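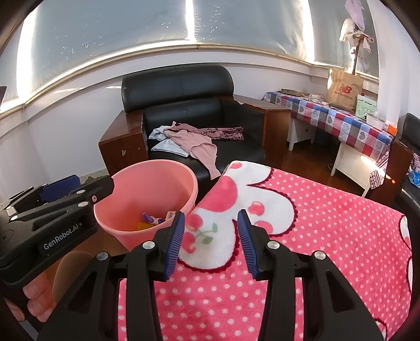
Bucket and pink blanket

Laptop batteries: the stuff people ask me

How do I know which battery I need?
Go by the part number on the old battery, please, not the name on the lid! The same laptop model can leave the factory with two or three different packs, and they don't all fit each other's slots. If your battery is sealed inside, type the laptop's full model number into the order notes and I'll look it up before I ship anything.

The voltage is slightly different from mine. Is that OK?
Depends. 10.8 and 11.1 are usually the same kind of pack with a different label, so I'll happily sell you one for the other if the part number matches. 14.4 in place of 10.8 is a no – please don't try it.

What's the difference between the Fahy and the Gendberg packs?
Price, mostly. The Gendberg ones have a bit more capacity and I give them a longer warranty. I run a Fahy in my own laptop (an old Ustudell with a cracked hinge) and I've got no complaints.

My new battery says it's at 50 percent. Is it used?
Nope. They come to me partly charged because that's how they store best. Charge it all the way before you start fussing over the numbers.

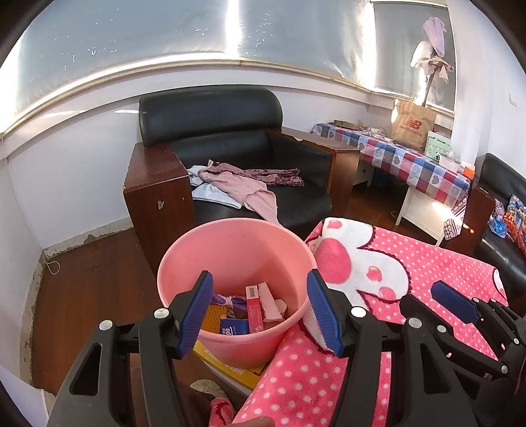

Khairul Goh emailed to say his Gendberg showed 70 percent for a whole evening and then dropped to 2 in one go, and he wondered if I'd sent him a dud. I asked him to run it down until the laptop shut off, charge it to full with the lid closed, and do the same again the next day. The meter sorted itself out after that. If yours is still jumping after a couple of rounds, write to me and we'll swap it.

Can I leave it plugged in all the time?
You can, I do it too. If your laptop has a setting to stop charging at 80, turn it on and the pack will thank you.

How long do I have to return one?
14 days from delivery, in the box it came in. If it's faulty I pay the postage, and if you ordered the wrong one we split it.

What do I do with the old battery?
Not the kitchen trash, please! Tape over the contacts and take it to a battery drop-off. If it's swollen, stop using it and call your local drop-off first – and don't mail it to me.

Do you sell the Ditari extended pack?
Sold out until March. I've got a waiting list going, so just send me your part number and I'll add you.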